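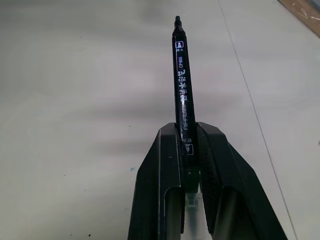 Wadmont Dual-Tip Watercolor Pens, Set of 24: Review After Five Months

Nov 17, 2018

I bought these in June to replace a set of single-tip felt pens that had mostly dried out. I use markers for three things: hand-lettered cards, color coding in a paper planner, and filling in line drawings in the evening. I don't do finished artwork and I don't sell anything. If you are an illustrator looking for lightfast color, this review won't help you much and the pens won't either.

Price and what you get

The set cost me $23 with shipping. It comes in a clear plastic case with a snap lid. Each pen has a brush tip on one end and a fine tip on the other, with a cap for each. There is no printed color chart. The colors have numbers but no names, so if you want to talk to someone about the second-lightest green you have to go and look up its number.

I made my own chart on the first night, which I would recommend doing with any set. The cap colors are only a fair guide to the ink. The two dark blues look the same by their caps and are quite different on paper, and the cap on the light brown is much more orange than the ink inside it.

The brush tip

The brush tip is a firm felt cone and has no separate bristles. It bends a little when you press and springs back well. On a downstroke I can get a line wide enough for card lettering, and on an upstroke a reasonably thin one. Someone used to a real brush pen will find it stiff. I am heavy-handed, and I found the stiffness useful, because my previous brush pens all ended up with flattened points.

After five months the tips I use the most (black, gray and the dark red) have some fraying at the very end. You can see it in thin upstrokes, which come out a bit fuzzy. For filling in areas it makes no difference. The less-used colors still have a good point.

Most of the fraying is my own fault. I used the black and the gray on a textured watercolor paper for several weeks, and rough paper is hard on felt tips. If I were starting again I would keep them to smooth paper only.

The fine tip

The fine tip is the one I use most days. It is a hard plastic point in a metal collar, and it writes a consistent line that is thin enough for the small boxes in my planner. It doesn't skip at a normal writing speed. If you write very quickly it will sometimes leave a faint start on the first letter.

Two of the fine tips were weak out of the box. The yellow hardly wrote at all until I had stored it fine-side-down overnight, and after that it was fine. The pale pink never really got going. Its brush end works normally, so I use that and leave the other end alone.

Ink and color

The ink is water-based and has very little smell. The darker colors are strong and even. The mid-tones are the best part of the set, particularly the greens and the grayish blue. The skin tones are poor. There are two of them, one is too pink and the other is close to orange, and I haven't found a way to use either on a face.

Blending with water works up to a point. If you put down a patch of color and go over the edge with a damp brush straight away, it spreads and softens. If you leave it for a minute or two it has already sunk in and won't move much. Scribbling the ink on a plate and picking it up with a wet brush gives a smoother wash, and this is how I do backgrounds now. The black separates into a slightly purple gray when you add water. I like it, but you may want to test it before using it on something that matters.

Blending pen to pen is less successful. Putting a light color over a dark one drags the dark ink onto the light tip. It clears if you scribble on scrap paper for a while, but the yellow in my set has had a green cast to it since August.

I also taped a strip of swatches to a south-facing window for the summer, with half of it covered by card. By the end the pinks and purples had faded badly, the blues a little, and the black and browns hardly at all. Cards kept in a drawer or pages in a closed book should be all right. I wouldn't frame anything.

Paper

I tried the pens on what I had in the house.

Ordinary copy paper: bleeds through with the brush tip, shows through with the fine tip. Pills if you go over the same spot more than twice.

Planner paper (Kneath weekly planner, cream pages): no bleeding from the fine tip. Slight show-through that doesn't bother me. The brush tip is too wet for it.

Smooth white card stock, 200 gsm: the best result of the lot. Clean edges, no bleeding, and the color stays bright.

Cold-press watercolor paper: good for washes, bad for the tips, as mentioned above.

Coated greeting card blanks: the ink sits on top and smears. I left one to dry for an hour and it still came off on my thumb.

Drying time on uncoated paper is short. I am right-handed, so smearing isn't usually a problem for me. I did go over some fresh lettering with a highlighter and it smeared at once. Do the highlighting first and the writing second.

How long they last

The black ran out in October. By then it had addressed all my cards, outlined a lot of drawings and done most of the headings in the planner, so I think it lasted a fair time. The gray is getting faint at the brush end. Everything else is still going.

Both tips draw on the same supply of ink, so when one end goes, the other isn't far behind. I had assumed there would be two separate chambers. If you mainly want a fine pen and a lot of it, a dual-tip one is not an economical way to get it.

Wadmont does not sell single replacements that I could find. This is my biggest complaint. Black always goes first, and the only way to get another is to buy another set. I now use a plain black pen from a different maker and it is close enough.

Caps and case

The caps click on firmly and none has cracked. They don't post very securely on the other end, and with the brush cap posted the pen feels top-heavy, so I put the cap on the table. The barrels don't roll far.

The case is the weakest part. The hinge is a thin fold in the plastic, and it started to turn white along the fold in the second month. It split in September. I keep the pens in a Jondetti canvas roll now, lying flat, so that the ink stays even between the two ends. Storing dual-tip pens upright in a mug starves whichever end is on top. If yours have been standing in one, try laying them down for a day before deciding they are finished.

Compared with the Inance set

I borrowed the Inance 24-color set for a couple of weeks to compare. It costs nearly twice as much. The brush tips are softer and give more variation in line width, and the colors blend into each other better. The fine tips are not noticeably different. The Inance set has a much better range of skin tones and a proper case, and the single pens can be bought separately.

For lettering alone I would pay the extra for Inance. For planner use and casual coloring I don't think it's worth it.

Washing out

The packaging says washable. Ink came off my hands with soap. A spot of blue on a cotton pillowcase came out in a normal warm wash. A spot of red on the same pillowcase left a pink mark that is still there after several more.

Rating

Brush tip: 3.5 out of 5
Fine tip: 4 out of 5
Color range: 3 out of 5
Case: 1 out of 5
Value: 4 out of 5

I will probably buy the set again when a few more colors run out, unless the price goes up. I have seen it listed both with and without shipping included, so check the total before ordering.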